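Porque é que os frascos são redondos?
Texto de Aileen Samonte

Abre um armário da casa de banho ou da cozinha e olha para o que está lá dentro. Há frascos, tubos, boiões, copos e latas. Uns são altos e magros, outros são baixos e largos, mas muitos têm a mesma forma: o cilindro.

Um cilindro tem duas bases redondas e iguais, uma em cada ponta, e um lado curvo que as liga. Um rolo de papel de cozinha é parecido com um cilindro, mas é oco e aberto nas pontas. Uma lata de grão tem as duas bases fechadas. Um copo costuma ter uma base fechada e a outra aberta, que é por onde se bebe. Muitos copos são um pouco mais largos em cima do que em baixo, por isso não são cilindros perfeitos. São quase.

Cabe mais lá dentro

Imagina que tens uma tira de cartolina e queres fazer com ela uma parede à volta de berlindes. Podes dobrar a tira em quatro e fazer um quadrado. Também podes juntar as pontas e fazer um círculo. A tira é a mesma e tem o mesmo comprimento, mas dentro do círculo cabem mais berlindes.

Com os frascos passa-se o mesmo. Para guardar 200 mililitros de champô num frasco com uma certa altura, a parede redonda gasta menos plástico do que uma parede quadrada. Num só frasco a diferença é pequena. Numa fábrica que faz frascos o dia inteiro, já se nota.

Não tem cantos fracos

Quando apertas uma caixa de cartão, ela começa muitas vezes a dobrar pelos cantos ou a afundar no meio dos lados. Um cilindro não tem cantos na parede. Se houver pressão por dentro, como numa lata de sumo com gás, a força espalha-se por igual a toda a volta. Uma lata quadrada com paredes tão finas ficaria inchada no meio.

Também é mais fácil limpar um copo redondo. Os cantos apertados guardam restos de comida, e a esponja não chega lá bem.

Dá para pegar de qualquer lado

Um cilindro é igual a toda a volta. Podes pegar nele pela frente, por trás ou de lado, e a distância entre os dedos é sempre a mesma. Numa caixa comprida e estreita tens de escolher: de um lado é fácil de agarrar, do outro pode ser larga demais para a tua mão.

Há uma desvantagem. Um frasco redondo deitado pode rolar, e basta uma mesa um pouco inclinada. De pé, assenta na base e fica quieto, desde que não seja muito alto e magro.
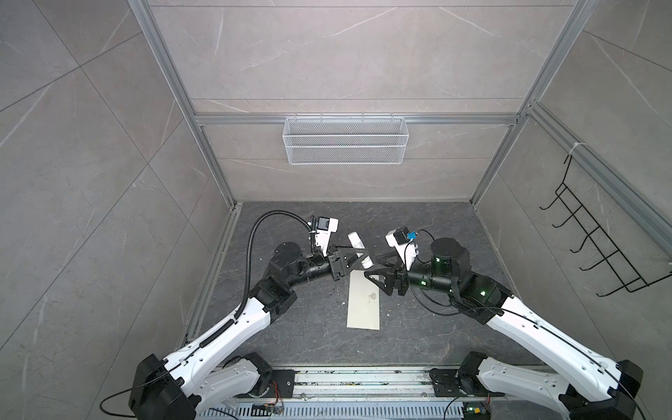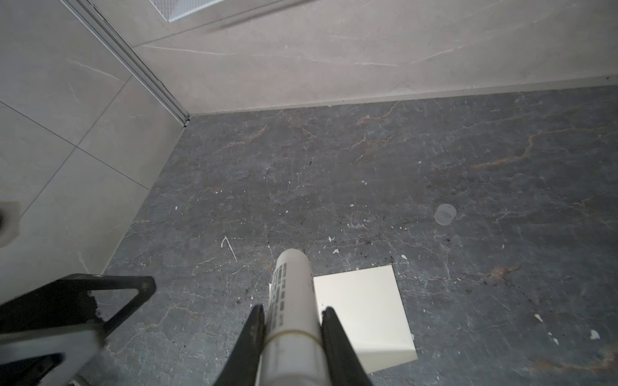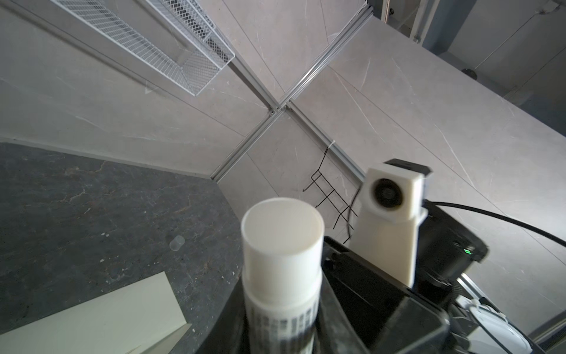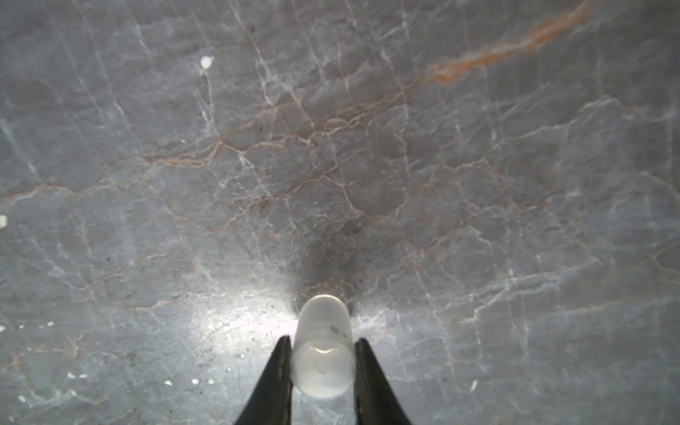

Um objeto cilíndrico em cada fotografia: branco nas três primeiras, pequeno e translúcido na quarta.

Escrever numa superfície curva

Um cartão é plano. Se tiver alguma coisa escrita, vês tudo de uma vez. Num frasco redondo, as palavras dão a volta e desaparecem para trás. Para ler uma linha comprida tens de ir rodando o frasco.

Quem desenha embalagens pensa nisso. O nome do produto costuma ir à frente, em letras grandes. As instruções e a lista de ingredientes vão para trás, em letras pequenas. Nos tubos muito finos há pouco espaço de cada vez, e por isso as letras podem seguir ao longo do tubo, de uma ponta à outra. Repara nos marcadores e nas canetas de feltro: quase todos são assim.

Alguns frascos têm o texto impresso no próprio plástico. Outros têm um rótulo de papel ou de película, colado à volta. Passa o dedo devagar. Se sentires uma pequena borda, encontraste o sítio onde o rótulo acaba.

A tampa também gosta de círculos

Uma tampa de enroscar precisa de um gargalo redondo. No gargalo há uma linha em relevo que sobe às voltas, como uma escada em caracol. Chama-se rosca. A tampa tem outra rosca do lado de dentro, e as duas encaixam. Ao rodar, a tampa desce e aperta.

Experimenta pensar numa tampa quadrada de enroscar. Os cantos batiam logo no gargalo e ela não rodava. As caixas quadradas têm tampas, claro, mas são de pressão, de dobradiça ou de pousar em cima. E há frascos quadrados com gargalo redondo, que juntam as duas ideias.

Ver ou não ver o que está dentro

Há três palavras que vale a pena conhecer.

Transparente é o que deixa ver bem através dele. Um copo de vidro liso é transparente.

Translúcido é o que deixa passar luz, mas mostra as coisas esbatidas. O papel vegetal é translúcido, e também são assim muitas caixas de plástico para guardar comida.

Opaco é o que não deixa passar luz. Uma lata é opaca.

A escolha depende do que se guarda. Há cremes e remédios que se estragam com a luz e precisam de uma embalagem que os proteja. Numa caixa de botões dá jeito ver a cor, ou pelo menos perceber se está cheia.

E quando é preciso arrumar?

Aqui as caixas ganham. Duas caixas encostam-se uma à outra sem deixar espaço nenhum. Se puseres frascos redondos lado a lado, ficam sempre buracos entre eles. Podes encostá-los melhor se os arrumares como os favos de uma colmeia, com cada frasco no intervalo de dois da fila anterior. Os buracos ficam mais pequenos, mas não desaparecem.

Por isso os frascos redondos viajam muitas vezes dentro de caixas retangulares. Cada frasco fica de pé no seu lugar, e as caixas é que se empilham – no camião, no armazém e na loja.

Experiência: a coluna de papel

Precisas de 3 folhas de papel iguais, fita-cola e alguns livros leves.

Enrola a primeira folha e cola as bordas, para fazer um cilindro. Dobra a segunda em três partes iguais e cola, para fazer uma coluna triangular. Dobra a terceira em 4 partes iguais e cola, para fazer uma coluna quadrada.

Põe as colunas de pé, todas com a mesma altura. Pousa um livro em cima da primeira, com cuidado e bem ao meio. Depois outro. Vai juntando livros até a coluna ceder e aponta quantos aguentou. Faz o mesmo com as outras duas, usando os mesmos livros pela mesma ordem.

Em geral, a coluna redonda aguenta mais. Se o teu resultado for diferente, vê se o cilindro tinha algum vinco, ou se o primeiro livro ficou torto. Um vinco pequeno chega para a parede começar a dobrar por ali.

Podes repetir com cartolina. Também podes fazer um cilindro mais largo e outro mais estreito e comparar – o papel é igual, mas a coluna não se porta da mesma maneira.

Palavras deste texto

Base: a parte em que um objeto assenta. O cilindro tem duas, iguais.
Gargalo: a parte estreita por onde sai o que está no frasco.
Rosca: a linha em relevo que dá voltas no gargalo e na tampa.
Vinco: a marca que fica numa folha depois de dobrada.

Contacto: escreve-nos pela página Dradura Crianças | © Dradura, todos os direitos reservados | Voltar ao topo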